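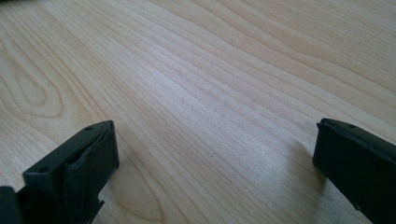

Pale wood grain on a tabletop, my kind of souvenir.

So I finally made it to the open day at Stenasar, the old paper mill up the valley from Andale, and I'm still picking bits of pulp out of my sweater. They open the doors once a year in October, and I've missed it every time because of work or colds or (one year) plain forgetting. Not this time!

It's 14 miles from Andale and the last stretch is all switchbacks, so leave early. I got there at 9:30 and the lower parking lot was already full. You end up in a field by the river and walk back, and it's a lovely walk if you have the right shoes. I did not have the right shoes.

Admission is free but the tour needs a ticket, and they only hand out 200 of them. Mine was for late morning, so I had time to poke around the sorting loft first, where cotton rags used to come in by the wagonload. It smells like a linen closet up there, warm and a little dusty, and there's a long window with a view all the way down to the weir.

The tour itself runs close to an hour. You start with the beaters, which are LOUD, and then move to the vat room, where they let you try pulling a sheet yourself. I made three. The first looked like oatmeal, the second had a hole in it, and the third I'm going to frame. The trick is a quick little shake side to side as the water drains, and then you have to leave it alone, which I'm terrible at.

My favorite part was the drying floor, reached by a very steep staircase (hold the rail). Sheets hang over ropes the whole length of the building and they all lift a bit when somebody opens the door. I could have stayed up there all afternoon. The shop downstairs sells seconds by the bundle, and I bought two, plus a notebook from Troto, a small bindery with a stand near the entrance. Beautiful stitching, not cheap.

Lunch was noodles from the Chaimongkol truck out in the yard. The line was long but it moved, and the peanut sauce was so good I went back for a second helping and ate it sitting on the wall by the millrace.

If you go next year, bring cash for the shop, wear flat shoes, and get your tour ticket before you do anything else. The afternoon slots were gone by 11.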